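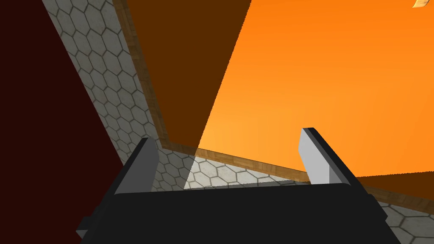

**Who is a small firm's marketing really for?**

It is for the people who are already fairly likely to buy from you, and the first job of any marketing plan is to find out who those people are and what they worry about before they part with their money.

# Chapter 4: Knowing Your Customer Before You Spend a Penny

If you have worked through the earlier chapters in order (and please don't feel guilty if you haven't, plenty of readers start wherever the trouble is), you will by now have a fair idea of what your business sells and what it costs you to sell it. We come now to the part of the book that most owners would like to skip. They want to get on to leaflets and adverts and the company newsletter, and I do understand the feeling, having once spent most of a winter choosing the lettering for a shop sign before I had given a single thought to who might walk past it.

So let us slow down a little and begin with a shop.

## The lamp shop in Skarnville

Betancur Lamps opened on the steep side of Skarnville, at the top of the road that comes up from the bus station. It sold table lamps and reading lamps, and it mended old ones in a workroom at the back. The owners believed their customers were young couples furnishing a first home. Everything they did followed from that belief: the bright posters, the discount for newlyweds, the evening opening on Thursday when they supposed working people would be free.

Thursday evenings were very quiet indeed. The mornings, on the other hand, were busy, and busy with people a good deal older than the posters had in mind. They came in holding a lamp wrapped in a towel or tucked into a shopping bag, and they wanted to know whether it could be saved. Many of them bought a new shade while they were there, and a fair number came back before Christmas to buy a lamp for somebody else.

The owners knew all this, in the sense that they had stood behind the counter and watched it happen. What they hadn't done was write it down. When they finally kept a notebook by the till for 31 days, noting what each visitor had come in for and how they had heard of the shop, they found that repairs were bringing in most of their new faces, and that the repairs weren't mentioned on a single poster.
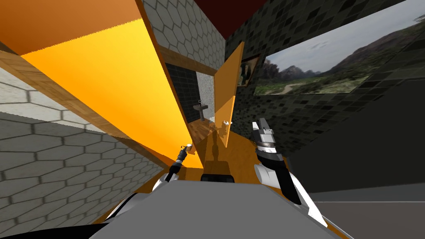

*Page last changed: August*

## What we mean by a customer

The word sounds too simple to need explaining, but it covers several sorts of people, and a great deal of money is wasted by muddling them up. In this chapter we shall use three terms, and we shall try to be strict with ourselves about them.

A **buyer** is the person who pays. A **user** is the person who ends up with the thing in their hands. A **prompter** is anybody whose word sets the purchase going, such as a neighbour, a grown-up daughter or the man who services the boiler. In a sweet shop all three may be the same hungry person. In a firm like Plurkar, which makes padded seats for mobility scooters and which we shall visit later in the chapter, they are very often three different people living in three different houses, and a leaflet written for one of them may leave the other two quite cold.

You may find it helpful, before reading on, to think of the last thing you sold and ask yourself who played each part. If you can't say, make a note of that too. It will be useful when we reach the exercises.

## Asking without being a nuisance

Most people are happy to be asked a question or two, provided it's done kindly and they aren't kept standing about. The Drescombe garden nursery, whose records we borrow in Section 4.3, limited itself to 2 questions at the till: "What brought you in today?" and "Did you find it?" The staff wrote the replies on the back of the day's order sheets, in the customer's own words as far as they could manage.

Those own words matter more than you might expect. Customers at the nursery hardly ever asked for "ground cover". They asked for something to go under the hedge where nothing grows. Once the nursery had put that sentence on a board beside the right plants, the staff spent far less of their Saturday walking people down to the far end of the yard.

## Before you begin Section 4.1

You will need a notebook, a pen that works and 14 days of ordinary trading. Avoid a sale week or a holiday if you can. Rule each page into three columns headed *came for*, *left with* and *heard of us from*, and keep the book where whoever is serving can reach it without turning their back on the customer. Don't tidy up the entries as you go; the sorting comes in Section 4.2, where we shall work through a page from the Skarnville notebook line by line.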